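Grolham Basketball Club Newsletter, November
Equipment and Court Notes

Shot clock and scoring table changes for the winter season

The two shot clocks at the Brelolar gym were replaced before the first home date. The old units drifted against the game clock and could not be corrected from the table. The new ones take their signal from the same controller as the main scoreboard, so a horn at zero on one is a horn at zero on both. Table crews who worked last season will find the reset switch on the left side of the controller. The switch has two positions. Up gives a full reset. Down gives the short reset after an offensive rebound that has touched the rim.

A crew member who misses a reset should stop the shot clock, leave the game clock alone and signal the nearer official at the next dead ball. Do not guess at a corrected value while play is live. The official will give the number.
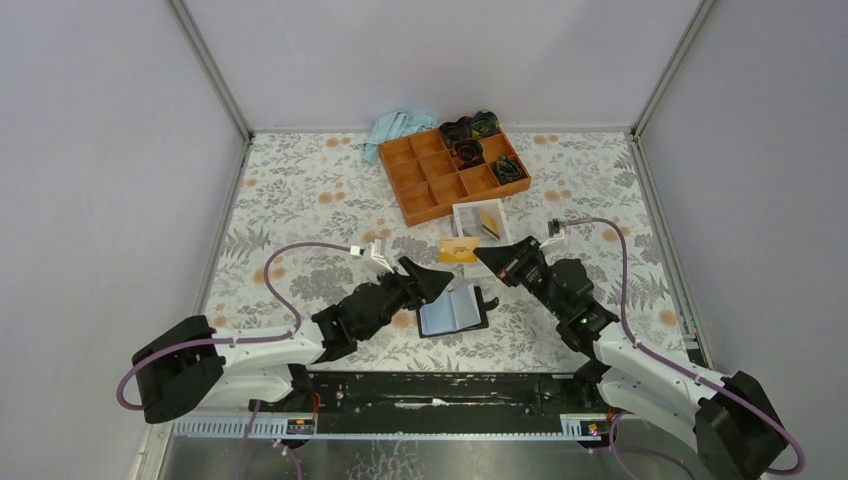

Uniform kits for the away games will be packed by the team managers on the evening before travel. Each bag holds the road jersey, shorts, a warm-up top and one pair of game socks. Loose socks accounted for most of the missing items last winter, so pairs are to be rolled together and stored one to a cell in a divided tray, the kind with twelve square cells in three rows of four. A pair that comes back from the wash without its mate goes in the spares bin at the Barkis end of the storage room. Players who need a different size should write it on the sheet by the door before practice ends.

Game balls are a separate matter. The club now keeps nine in rotation for practice and two for games. The game balls are not used in warm-ups by the visiting team, who draw from the practice rack. Check the pressure with the gauge, at room temperature, and let air out in short bursts. A ball left in a van overnight should sit indoors for an hour before it is measured.

Entry to the Âu Invitational has been confirmed for both the varsity and junior varsity squads. Varsity plays in the upper bracket. The junior varsity squad is in pool play, with the seeding for the second round set by head-to-head result first and point difference second. Point difference is capped per game, so there is no gain in running up a score late.
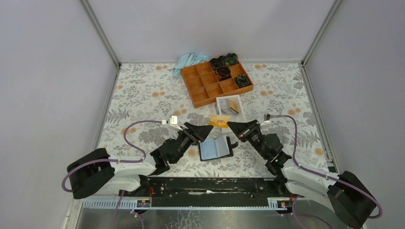
Rosters must be at the entry desk before the squad's first game, and numbers on the roster have to match the numbers on the jerseys. A mismatch found after tip-off is an administrative technical foul. Last year the club gave up 2 points that way in a game it went on to lose in overtime. Idris Edwards will check both rosters against the jerseys at the last practice before the tournament. Any player who has changed numbers since the team photo should tell him before then.

The bus leaves from the north lot. The seating limit is 80, players and coaches board first, and the remaining seats go to families in the order the forms came in. Return time depends on the bracket.

Season passes and player cards

Season passes are checked at the side door only. The main door takes single-game tickets. Families holding more than one pass should have each one out before they reach the desk. Lost passes can be reported by quoting form 3193, available at the scoring table during any home game. A replacement voids the original. 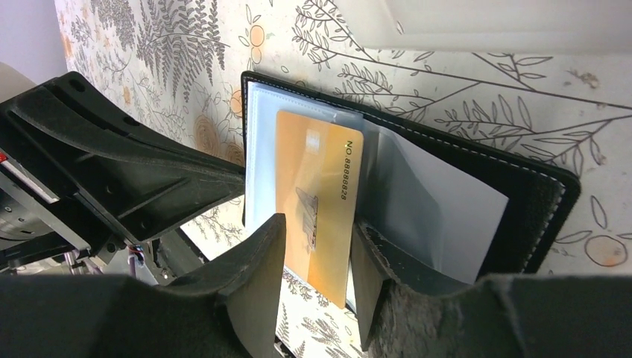
A card partly out of its clear sleeve in a black holder.

Player cards are handled in the same way but stay with the team manager on game days. They are collected at the end of warm-ups and returned in the locker room.

Open table crew shifts for the junior varsity home games are listed on the board outside the Brelolar gym. New crew members should sit beside an experienced operator for one full game before running a clock alone.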